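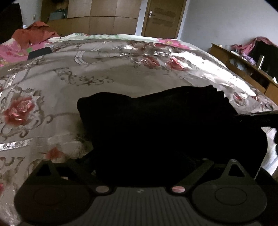
Housing and Textiles Group, Harnville

3.2 Bedding and overnight humidity

Bedrooms in the Bramwell estate were chosen for the second stage because residents there had reported damp on outside walls more often than in any other part of the town. Of the 33 homes that took part, 20 had solid brick walls and the rest had cavity walls filled at a later date.

A Tundix logger was placed at mattress height in each main bedroom and set to take a reading every 4 minutes. Residents were asked to keep to their usual habits with windows, heating and bed making. They also filled in a short form each morning, giving the time they got up and whether the bed had been made straight away or left open.

Top covers were sorted by surface and weight. Smooth covers with a satin-like face, such as the floral bedspread in Figure 4, were put in a separate class from quilted and knitted ones. Covers heavier than 200 grams per square metre were marked as heavy – this applied to most of the quilted group.

Figure 4. Floral bedspread with a satin-like surface, with a black fabric item lying on it.

Humidity at mattress height fell more slowly in rooms where the bed was made at once. The difference was clearest in September, before the heating was in regular use. Readings from the Grutmont flats, which have mechanical extract fans, are treated separately in Section 3.3.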